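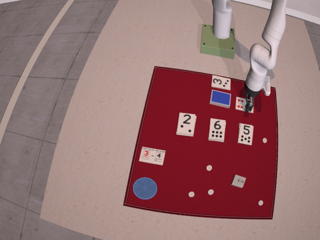 Anyone sorting thin cards in simulation should set the approach height before touching the grip force, writes Brirkelix, whose cards kept sliding until the planner stopped 5 mm higher. We agree with the order. The tips below are for card tasks on a cloth mat in the Holroyd planner, but most carry over to other tools.

Store stack height as a variable. A pile of number cards grows with each placement, and a fixed release height will end up pressing into it. Read the top surface again before every move.

Keep the pick point apart from the label. With the gripper over a card, the numeral may be hidden while some red pips still show at the side. Read the face first, save the result, then send the arm in.

Log the turn of each card. A 3 lying on its side is still a 3, but the place pose needs the angle.

Mask shadows. The dark strip beside the fingers on a red mat can pass for an edge if the threshold is low. We use 119 on the grey channel. 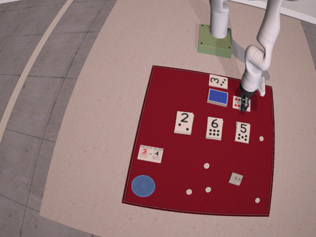

Broncombe asks if the small white discs need to be in the collision model at all. Yes, as flat cylinders with 2 mm of padding. Leave them out and the planner will happily drag a card across one. The grey block needs its full height.

Run the same layout from a fixed seed when comparing two planner settings. Change the seed only after both have finished. Our time limit is 900 ms per plan; anything slower is logged as a fail and sent to the Indness queue for replay.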